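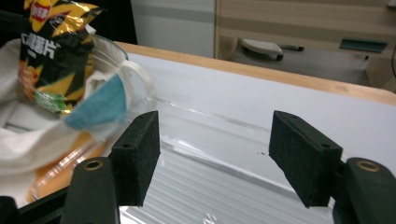

Clear plastic film on a white tabletop.

Publishers should stop announcing an author's death and a reissue in the same week. When Romana Trnka died in May, Grimer posted the notice in the morning and a preorder page for her second novel by evening. The first printing in 2000 had been allowed to lapse.
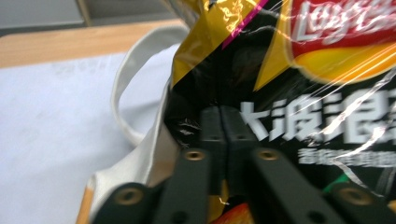
An obituary has a narrow job: dates, titles, cause if the family releases it. Divya Varghese's notice for Trnka ran 53 words and did that job. The Grimer notice used the word "beloved" twice and named no book except the one on sale. A Lay's bag puts its logo on glossy film, and a reader expects that of a chip bag -- the wrapper exists to sell. A death notice has a different purpose. Grimer could have waited two weeks. The reissue is still listed without a translator's name.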